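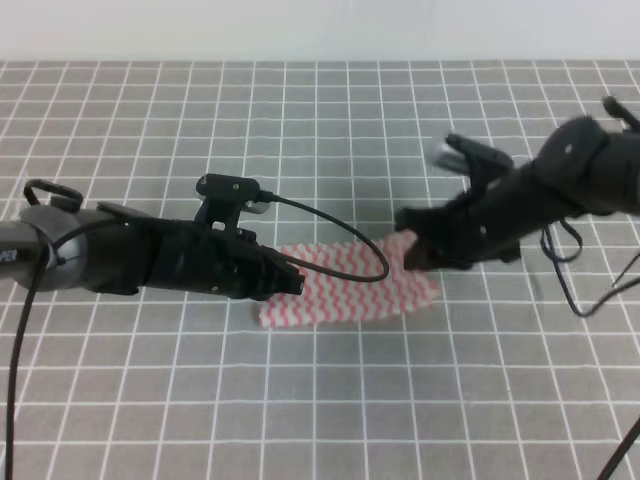 # fakis-opl

Register captures from FM sound cards of the ISA era, plus a little player called Narnen that turns them back into sound. If you grew up with two-operator FM music and still get a grin from those brassy, slightly sour leads, you're in the right place!

## What's in the repo

- `captures/` – raw register writes with timestamps, one folder per card
- `wav/` – line-out recordings of the same runs, for comparing by ear
- `narnen/` – the player, plain C, builds with any compiler I've thrown at it
- `notes/` – jumper settings, driver versions, grumbling

There are 22 captures in all, from seven cards. The Hamen clone boards are my favorites: they run the percussion channels a touch louder than everything else, and on the right game music it sounds huge.

## Building

```
cd narnen
make
./narnen ../captures/hamen-2/intro.cap
```

Add `-r` to send the writes to a real card under DOS (you'll need the `dos` build target and the card on its usual port). Add `-w out.wav` to render to a file. Rendering is much faster than real time, even on my old laptop.

## File format

Every capture starts with an 18-byte header: magic, version, clock divider, port base, and a checksum. After that it's a flat stream of delay, register, value. Delays longer than one word get split across several records, so don't treat a zero register as the end of the file. I did, and lost an evening to it.

Version 2 files also carry the second register bank. Version 1 files don't, and Narnen plays them fine either way.

## Known problems

- The Altıntaş card captures have a timer drift in the long tracks. Anatole Deschamps sent a fix in September that handles most of it – the last track still ends a hair early.
- Stereo panning is ignored when you render to mono. I'd love a patch for this.
- `narnen -l` loops forever on an empty capture. Press Ctrl+C.

## Sending captures

Please do! Record with the mixer at its power-on defaults, include a line-out WAV, and tell me what's printed on the big chips. Odd no-name boards are especially welcome, even if only half the channels work.

## License

Code is MIT. Captures of my own test tunes are CC0. Game music isn't included, so bring your own.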